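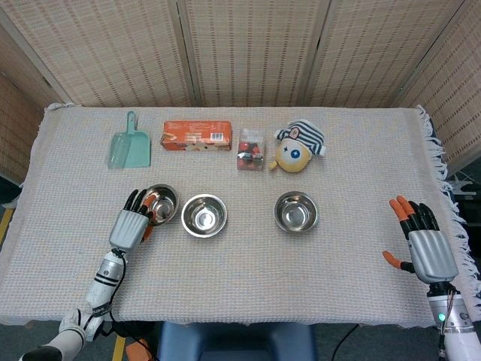 Chapter 7
When People Leave: Notice, Handover and the Last Conversation

By Piroska Lakatos
March
Reading time: 4 minutes

In the previous chapter we followed a new employee through the first three months at work. Now we go to the other end of the road. Every person who is hired will one day leave, and a human resources office spends a large part of its time on these departures. Still, many companies have a thick folder for the first day and only one sheet of paper for the last.

We begin with a case. Bestier is a maker of kitchen scales and small ovens, with 966 employees in two plants and one head office. In one year, 121 of them left. The personnel manager, Shalini Mittal, had a form for each of these people. The form asked for the return of the keys and the badge, the last day of work, and the reason for leaving. For the reason there were four boxes to mark: retirement, other job, family, other. Seventy-five people had marked "other."

Mrs. Mittal could not do much with this answer. She called some of the former employees by telephone, several months after they had left. Most of them were friendly and ready to talk. A line worker told her that his shift plan was changed every Monday, so that he could never promise anything to his children. Two people from the same department said that their supervisor did not greet them in the morning. One woman had asked twice for a training course and did not receive a reply to either letter. None of these things were secret. They were known in the plant, but they had never traveled to the office where something could be decided.

This chapter is about how such knowledge can be collected in time, and about the practical work that must be done around it.

7.1 Three kinds of leaving

In this book we use the word departure for every end of employment. A departure is voluntary when the employee decides it, and involuntary when the employer decides it. The third kind, which we call a natural departure, includes retirement and the end of a contract with a fixed term. The borders are less clear than they look. A man who resigns on the day before he expects to be dismissed will appear in the books as a voluntary departure, and the reader of a yearly report should keep this in mind.

The turnover rate is the number of departures in a year divided by the average number of employees in the same year. For Bestier, if we take 966 as the average, this gives 12.5 percent. The number alone says little. We must also ask who left, from which department, and after how many years. A plant can lose many people in their first month and almost no one after that – the cause is then probably in the hiring, and no exit interview will repair it.

7.2 What the law asks and what good manners ask

Notice periods, final pay and unused vacation days are regulated differently from place to place, and the student should always check the rules that apply locally. Good manners are easier to describe. The person should learn early what will happen on the last day. Colleagues should be told by the supervisor, with words the leaving person has agreed to. The final payslip should be correct the first time.

At Tanov, a transport company with 1176 employees, Quang Đỗ introduced a handover week. During this week the leaving employee has no new tasks and writes down only the open ones. The supervisors were against it at first – they thought a week was too expensive. We return to their arguments in section 7.5.

Before you read further

Think about a job, a club or a school that you have left. Did anyone ask you why? If yes, was the person someone to whom you could speak openly? Write half a page and keep it, as you will need it for the interview practice in section 7.4.

Words used in this chapter: departure, turnover rate, notice period, handover, exit interview, reference letter.

Related chapters
Chapter 4: Writing a Job Advertisement
Chapter 6: The First Three Months
Chapter 8: Reference Letters, with a commentary by Benjamín Jara
Case study: Shift Planning at Zalldale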